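Cell notes: left gripper overcurrent faults at the Raltdale kitchen bench

Sep 27, 2018

The two-arm kitchen bench at Raltdale was out of normal service for part of the month following a series of overcurrent faults on the left gripper. The bench is running again at reduced speed. The findings so far are set out below for the other sites that use the same arms and the Elari controller.

The first fault came up during plate unloading. The left gripper closed on the rim of a plate in the rack, the finger current rose past its limit, and the controller dropped the left arm into a protective stop. The right arm did not stop. It carried on with its own move for 2 seconds before the supervisor process noticed that its partner was no longer reporting. No contact was made between the arms, and no one was near the bench at the time.

Over the next 135 unloading cycles the fault came back 13 times. All of the repeats were on the left side and all occurred with plates. Mugs on the tree and the corn in the basket were handled without a stop. We swapped the gripper cable first, then the finger pads, with no change in the fault rate.
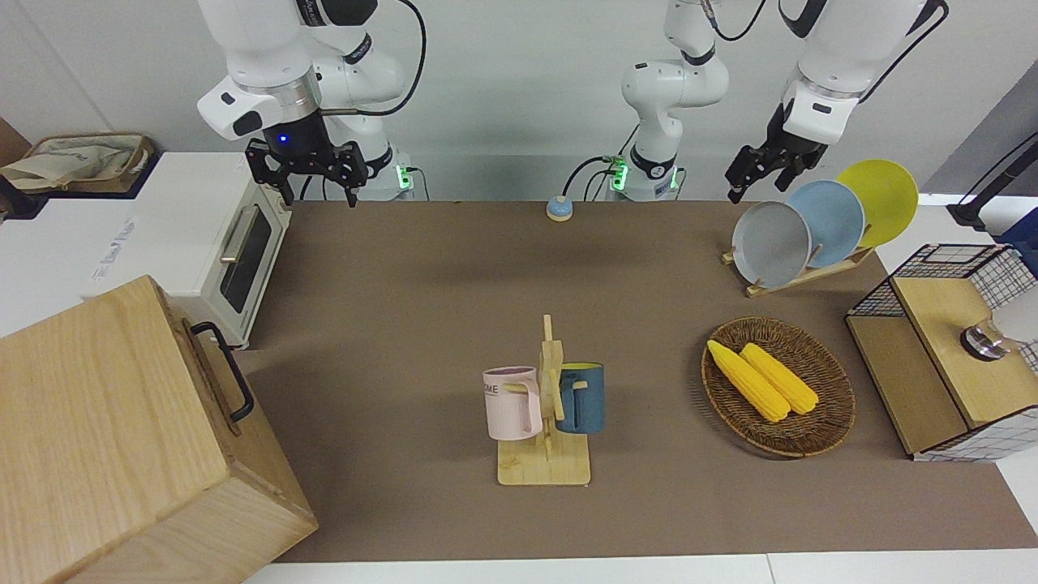 The cause was found in the approach angle. Plates stand upright in the rack and overlap, so the fingers have little room on either side of the rim. After the May software update, the grasp planner was reading an old calibration file for the left wrist. The error at the fingertips was 3 millimeters, small enough to pass the startup check, which allows more than that. On a mug handle it makes no difference. On a plate it puts one finger against the face of the plate while the other is still closing, and the gripper loads up sideways until the current limit trips.

The calibration file has been replaced and the left wrist measured again. The fault has not come back since, although the number of cycles is still too low to close the report.

The late stop on the right arm is the more serious item. The two arms share a work area and should stop together. In the Sirko supervisor, the timeout for a missing status message had been raised during network testing and never put back. A fault on one arm was therefore handled as a slow message – not as a stop request. The emergency stop circuit is separate and was tested on both arms with correct results.

Sites running the same version should do the following before the next shift:

Check the date on the left and right wrist calibration files against the last measurement.
Set the status timeout back to the default value.
Trigger a protective stop on each arm in turn, at low speed, and confirm that the other arm stops with it.
Tighten the startup check for any task that involves plates or other thin parts.

Mornov has the same controller version but uses single-arm benches, so only the first and last items apply there.

Raltdale will stay at reduced speed until the paired stop has been moved out of the supervisor and into the controller. Fault logs from other sites should be sent with the gripper current trace attached – the summary file leaves it out.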